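June 10, 2023. Wesmont cell, counter-wiping arm. Notebook kept by the arm, not in the office.

Arm faulted on contact force again at the start of the session. Log shows the wrist sensor drifting up through the run until it tripped the limit. Limit is set at 15 N and I am leaving it there. Powered down, let the controller sit, re-zeroed with the pad off. Offset came back clean. Pad mount screws were a quarter turn loose, both on the same side. Retightened and marked with paint pen.

Pad itself is worn on the leading edge. Spares are in the Pryor cabinet, second shelf. Changed it at cycle 290. The October pad went to 400 before it looked this bad, so either the new stock is softer or the path is dragging at the turn. I suspect the turn.

Rather than guess, went back to the hand-wiping reference the path was built from. Tan cloth folded under the right palm, left hand flat on the stone.
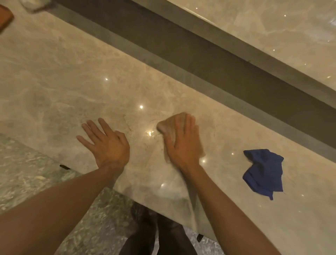
Notebook 3, p. 227

Points for the path file. The palm sits over the bunched part of the cloth and a softer edge trails out under the heel of the hand. Our pad is flat and rigid to the edge, so it has nothing to trail. Try the Wodau foam backing, thin one first, and re-teach the surface height after fitting.

Polished stone throws back the overhead lights as hard points. The streak detector still flags some of these as residue and sends the arm back over clean areas. Extra passes could account for part of the pad wear. Raised the threshold one step and saved it as a separate profile. Old profile kept.

Keep-out zone along the metal strip behind the lower counter is unchanged.

To do: order pads from Pristville, check cable slack at joint 5, repeat the zero check cold before the next run. Foam backing not fitted yet.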